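Packing Day FAQ, Skastlow Kids' Club

What goes in the paper bag?
Small stuff! A ball, a plush toy, a keyring, anything your kid wants to show the group. One bag each, with handles please.

Can we bring a backpack too?
Yes, and the wilder the better. We love a dinosaur!

Is there a size limit on toys?
If it fits in a bag 11 inches wide, bring it.

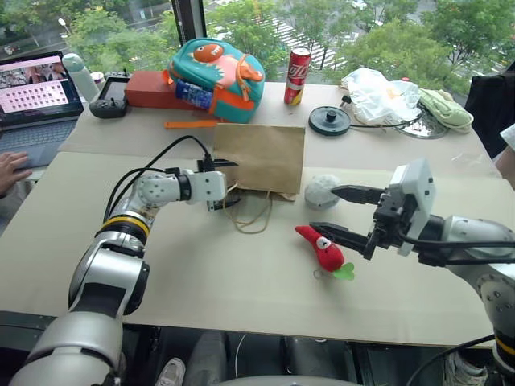 Water bottles go in the side pocket so they're easy to grab. Refills are free all day.

When is the next one?
August, at the Drekthorpe hall.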